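Seta Rugby League Club
Match Day Ground and Safety Checklist, with comments
Home fixture, Thursday, 7:30 pm kickoff, Mulligan Field
Walked by: Menaka Khondokar and Iddrisu Eshun

PLAYING SURFACE

Grass length and cover: OK
Lovely even cover this time, and thank you to whoever kept the sprinklers off the north end after we asked. The in-goal at the scoreboard end is still a bit thin but it's firm underfoot and I'm happy to play on it.

Holes, ruts, sprinkler heads: FIX BEFORE KICKOFF
Found 2 sprinkler heads sitting proud of the turf near the western 20. Iddrisu pushed them down with his heel and one popped right back up again, so it needs a proper look with the tool from the shed, please!

Line marking: OK
Touchlines nice and bright. The ten-meter dashes got a second coat.

GOALPOSTS AND PADS

Post pads, both ends: OK WITH COMMENT
All on and strapped tight. One pad at the clubhouse end has a split seam along the back (the side facing away from play). It will do for Thursday, but I'd really like it restitched before the under-16s have their turn, as they do love to run into things.

Corner posts: OK
Flexible ones in, old stiff ones finally thrown out.

SIDELINES AND CROWD

Rope line set back from touch: FIX BEFORE KICKOFF
Too close in front of the benches. Please move it back 3 meters and keep the water carriers' crates behind it. We're hoping for almost 2,000 through the gate if the weather holds, and people do lean.

Gates and ambulance access: OK
Kavinda Khan has the key to the service gate and will be standing by it from 6:00 pm. Please don't park there, even for a minute, even if you're only dropping off the oranges.

Lights: OK
All towers came up first try.

MEDICAL

Stretcher, neck collars, ice: OK
Piyumi Wanigasekara went through the Drutix kit bag with me. Tape and gauze are well stocked. She'd like another box of medium gloves when somebody is next at the pharmacy.

Head knock forms: MISSING
The folder was empty. Jahangir Mridha is printing more, and both trainers should have a set in hand before warmups.

INDOOR AREAS

Changing rooms and showers: OK
Floors mopped, mats down, hooks all solid.

Tables and power points: OK
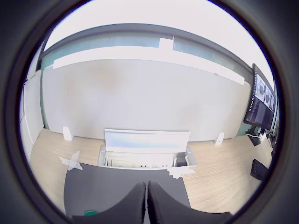
Tabletop with cable tray, mat and tape marks.

Please keep drinks away from anything plugged in, and run the laptop leads along the wall if you're setting up for the team sheets.

Exits: OK WITH COMMENT
Both doors open freely. The raffle trestle needs to stay a good step to the left of the side door, and I've asked the Irnalen folks to put their banner somewhere else too.

STILL TO DO BEFORE GATES OPEN

Sprinkler heads, western 20: Iddrisu
Rope line: Kavinda
Head knock forms: Jahangir
Second walk of the field, 5:45 pm: Menaka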